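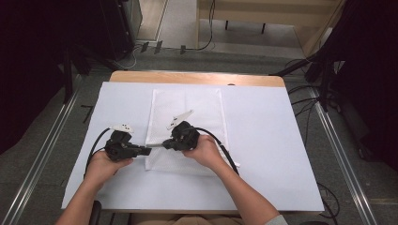 Operations Systems Group, Nascombe

Review: Stutach inventory and purchasing, after one stocktake

Stutach sells itself as the stock and purchasing system for manufacturers who have outgrown spreadsheets. We had outgrown ours years ago, so I was prepared to like it. I'm still waiting.

Set-up was quoted at 2 weeks and took 5. Most of the extra went on units of measure. We buy resin by the drum and issue it by the kilogram, and Stutach wanted a separate item code for each. The consultant called this best practice. I'd call it double handling, and our storeroom already has enough of that.

Purchase orders are the good part. Approvals go to the right person, the supplier gets a clean PDF and part deliveries stay open until someone closes them. Our old Eslow package never managed that last bit. If purchase orders were all we needed, I'd have few complaints.

The forecasting module is another matter. It recommended 300 of a bracket we organise on consignment, apparently on the strength of a single large order last winter. You can exclude one-off orders, but only line by line, and the setting is buried under supplier preferences. I couldn't find any explanation of how the figure is calculated. The help page says "intelligent demand sensing" and leaves it there.

Reports are slow to open and hard to change. Moving a column means saving a new template, and templates belong to whoever made them - a nuisance when that person is on leave. Export to a spreadsheet works, so naturally everyone is back in spreadsheets.

Support answered both of my tickets politely. One was fixed. The other is "on the roadmap", a phrase I heard often enough from Eslow to give it little weight.

We also sat through the Hellström demo. Uglier screens, dearer licence, but it handled the drums without an argument. I'd want a proper trial on our own data before saying more.

Two stars out of five for now. Ask for the forecasting module to be left off the quote.

Posted 22 August 2021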